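Binier cell 2, pre-session check, two-arm tableware set
Sun 29 December
Episodes on disk at start: 3,473

1. Emergency stop, both arms: pass. Left button is stiff, replace before the next block.
2. Arm base bolts: pass.
3. Gripper fingers: pass. Slight play in the right pair, within limit.
4. Wrist camera cables: comment. Tie on the left arm had slipped towards the joint. Refitted.
5. Clock offset between cameras: 11 ms. Pass.
6. Free disk space: 301 GB. Enough for today, not for tomorrow. Move the Rukitano batch to the server tonight.
7. Table surface: pass. Scuffs noted in June, no worse. Wipe down between operators.
8. Dishes: pass. Bowl and plate checked for chips. Withdraw any piece with a sharp edge.
9. Start positions: pass. Bowl and plate apart, both empty, bowl upright. 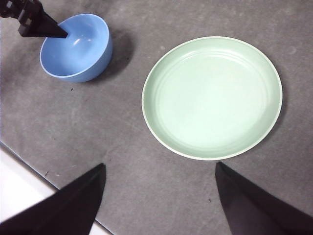 10. Force limit on inside-rim grasps: comment. Limit was still at the Windalico setting, too high for glazed ware. Lowered and saved to the operator profile.
11. Labels: fail. 63 episodes from the Dağdelen shift have no end marker. Keep them out of the training split until relabelled.
12. Failed grasps: keep and tag as failed. Do not delete at the station.

Result: cleared to record. Item 11 remains open.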